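Prellora Home Projector Review: Big Songs on a Small Wall
By Shanti Khurana
2022-09-10

I should say up front that I am the kind of person who will watch a three-hour romantic musical drama twice in one weekend and then complain that the second half dragged. So when I went looking for a projector I wasn't thinking about sports or slide shows or any of the things the box talks about. I wanted rain songs. I wanted a heroine's dupatta filling up the whole living room wall, and I wanted to hear the strings when the hero finally gets off the train.

The Prellora is a small, squarish projector with a handle on top, and I have had mine since June. It lives on a bookshelf behind the sofa in our place in Lunddale, and it has now shown more films than I am going to admit to here (my sister reads these). I paid for it myself, if you're wondering, and I thought about it for far too long before I did.

Setting it up was easier than I expected, and I say that as somebody who once needed two phone calls to get a DVD player going. You plug it in, you turn the ring at the front until the letters stop looking furry, and then you nudge the picture square with the little arrows on the remote. There is an automatic setting for that last part. It got my wall nearly right, tilted a hair to the left, and I fixed it by hand and haven't touched it again.

The first thing I put on was Ayaaba, and if you haven't seen Ayaaba, please stop reading and go find it. It is an old-fashioned love story about a wedding singer and the man who tunes her harmonium, and every frame is pink or gold. I had only ever seen it on my laptop! On the wall it was like meeting it again. You could see the embroidery on the sleeves in the mehndi song, and there's a moment in the crowd where a background dancer gets the step wrong and grins, and I had never once noticed her. Colors are what this projector does best. Reds are rich without going orange, skin looks like skin, and the big daytime dance numbers are just a joy.
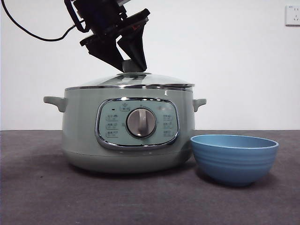 The multicooker in pale sage green, on a dark gray tabletop.

Dark scenes are another story. I followed Ayaaba with Trosaritz, the gloomy one with the lighthouse, and there is a stretch of 9 minutes in the middle where two brothers argue by lamplight. On a good television you can read their faces. On the Prellora I got two noses and a lamp. Bumping up the brightness helped a little, but it turned the black sky a milky gray and I put it back. If your taste runs to moody thrillers I would try to see one of these in person first. And it does need a dark room. With the curtains open in the afternoon you will be squinting through even the cheeriest wedding sequence.

Now, sound. The built-in speaker is loud enough for our living room and clear on dialogue, and that matters a lot to me when half the jokes go by at top speed. But it has no bottom to it. A dhol comes out like somebody tapping on a cereal box. I ended up running a cable to our old stereo, which took a minute, and after that I was dancing in my socks. There's a wireless option too, though the lips and the voices drifted apart by the second song and I gave up on it. For a film with no music you might live with it. I don't watch many of those.

The fan hums. You stop hearing it during the songs and you start hearing it again in the long silent looks, of which our movies have plenty. My husband says he doesn't notice it, but he also falls asleep before the interval, so take that as you like.

A few smaller things. Subtitles are sharp right out to the corners, so my mother-in-law, who needs them, was very happy from the far armchair. The remote has no light in its buttons, and I have paused when I meant to rewind more times than I can tell you. The power cord is short. The menu always opens on the same advertising page, and you have to click past it every single time before you get to your film.

I don't give stars, I never know what to do with them, but I'd buy this one again for the way it handles a big bright song. If you mostly watch late-night crime stories, or your room doesn't get properly dark, I would keep saving for a better television. Next on my wall is a rewatch of the harmonium scene, with the stereo turned up and the neighbors warned.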